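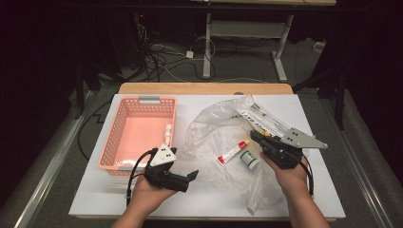 Newsletter > Equipment > Kits on Trial

Raltitz hand-held gripper pair: six weeks of use

By Emiko Tamura

The Raltitz pair has been out on the bench at Brolport for six weeks now, and several members have asked whether the group should buy it when the trial ends. I did most of the recording with it and this is what I found. Tusitton, the firm that sells it, lent us the kit at no charge and asked for a list of faults at the end. They have had the list. They haven't seen this item.

The kit is two grippers that a person holds, one in each hand. There is no arm and no motor. You squeeze, the fingers close, and the camera on each gripper records what the fingers are doing while the marker plate on top lets the tracking camera work out where your hand is. The recordings are then used to train a pair of robot arms fitted with the same fingers. Most of you know the idea from the talk in October. The alternative for us is the leader arms in the back bay, which give cleaner joint data and are tiring to use for more than a short stretch.

What you get

The box holds the two grippers, two cables, a spare set of fingers, a bag of fasteners, two calibration cards and a printed sheet of instructions. The tracking camera is extra, and so is the stand for it. We used our own. The price for the pair is $525. A service plan at $141 a year covers replacement printed parts and one full rebuild, and you pay shipping one way.

The software is called Mao. It is included, it runs on the ordinary Linux machine we already have, and it saves to an open format. Our own conversion script needed changes to two lines before it would read the files.

Build

The body and the arms of the linkage are black 3D-printed parts. The pivots run in brass bushings, and that was the thing I most wanted to check. The last hand-held gripper we tried had screws running straight through printed plastic, and the holes went oval before the first month was out. After six weeks the Raltitz linkages have no side play that I can feel in the left gripper and only a little in the right one, which gets more use. The fingers stay parallel through the whole stroke. If you hold one up to a window with the fingers shut there is no light between the two faces until you get right down near the base.

The finger faces are flat and plain. Each finger has a small hole near the tip, and the instruction sheet says the holes are for pinning on a pad or a longer tip. Tusitton does not sell any tips at present. I made a pair of rubber pads from sheet and fixed them through the holes with a short screw. They helped with glossy cardboard and made no difference to anything else, so I took them off again and left them in the drawer marked "Raltitz bits."

Both grippers are on cables, and you will notice them. They are long enough for tabletop work if the computer is under or beside the table. If you reach across yourself, one cable ends up on the work, and it can drag a light item along with it. I lost a number of recordings that way in the first few days. What worked best was to let each cable hang down on the outside of its own wrist and leave plenty of slack on the floor. A strap at the elbow also works, though it gets in the way if you have long sleeves on. Tusitton says a cordless version is being looked at and would give no month for it.

The marker plates are triangular with black dots on them. The plates clip on, and they have to point toward the tracking camera as far as possible. Turn your wrist well over and you lose tracking on that side until you turn it back. Mao shows a bar along the bottom of the window that goes from green to gray when this happens. You will not be looking at the window while you work, so put the sound alert on. It is off when you install it, under Settings and then Session. 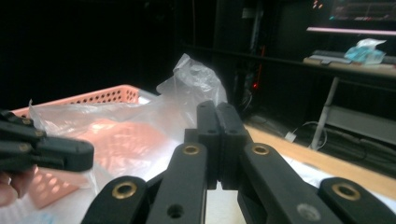 The packing task

We settled on one main task so that the numbers would mean something. The items were small bathroom and pharmacy goods: tubes, little round tubs with lids, flat boxes, capped vials. The job was to open up a clear plastic bag, put the goods in it, and get the lot into a plastic basket with open mesh sides. Everything was done on a white board laid over the wooden table, which gives the cameras a plain background and also stops the basket from catching on the grain.

It is a mean task for a gripper. A thin bag has no fixed shape, it reflects every lamp in the room, and it sticks to itself. With bare fingers you rub the two layers apart without thinking about it. With the Raltitz fingers you have to pinch one layer at the mouth with one hand, hold it up, and bring the other gripper in from the side to take the second layer. It took me most of an afternoon to do this at a fair pace, and I still had bad runs after that. People who came to it later learned it faster than I did, mostly by watching someone else first.

Tubes were easy if picked up across the body and awkward if picked up by the cap. Round tubs needed the jaws open nearly to the full width. Boxes were fine. The vials were the hardest after the bag, as they roll when the finger touches them off center, and the squared tips are a bit thick for getting one out from against the side of a basket. A narrower tip would help a good deal here and I have asked for one.

We kept 351 recordings of the packing task. We threw out the ones with lost tracking, a dropped item that went off the board, or a cable in the way. I did not keep a proper tally of the discards and I wish I had.

How it feels after an hour

The squeeze is light. The return spring is on the soft side, and a few people said they would prefer a firmer one so they could tell when the fingers were fully open. I like it as it is. My forearms were fine after an hour, where the leader arms have me stopping well before that. The handle is one size only. Anyone with small hands will find that the trigger starts a little too far out. There is an adjusting screw, but it shortens the stroke at the same time, so you lose opening width when you bring the trigger in.

The camera on each gripper sits behind the linkage and looks out over the fingers. This means the fingers and the arms of the linkage take up a good part of the lower half of every picture. That is by design, and the training does need to see the fingers. It does mean that a small object lying flat on the table is hidden for the last bit of the reach. When both hands work close together each camera also gets the other gripper coming in from the side, and for two-handed tasks I found that useful when I went back over recordings to see what had gone wrong.

Faults

The right-hand trigger screw worked loose twice. A drop of thread lock fixed it. Tusitton now says they will put some on before shipping.

One marker plate clip cracked when the gripper was put down on its back. The spare arrived under the service plan in nine days. Please rest the grippers on their sides.

Mao crashed when the disk was full and did not save the recording that was running. It should give a warning and it does not. Check the free space before you start, and move the old sessions over to the group drive.

The instruction sheet has the two calibration cards the wrong way around in step 4. The card with the larger squares goes first.

Should we buy it?

I would buy the pair at $525. For what we do, mostly small goods on a table with two hands, it has given us more usable recordings per hour than anything else on the bench, and it packs away in one box. I would not take the service plan. The printed files for the clips and the fingers come with the kit, we have two printers, and the bushings are a standard size that the hardware store on the main road keeps in stock.

If your work needs force readings, this is the wrong kit. It has none. The same goes for heavy items. Tusitton gives no load figure, and I felt the arms flex when I lifted a full one-quart bottle, so I did not go on with that.

The loan kit stays with us until the end of the month. It is kept on the second shelf next to the tracking camera, and the sign-up sheet is on the cabinet door. Morning slots are mostly free. If you have not used it before, leave yourself half an hour for calibration the first time and put your sessions in a folder under your own name. The packing recordings are in the folder called "bags," and please do not record over them.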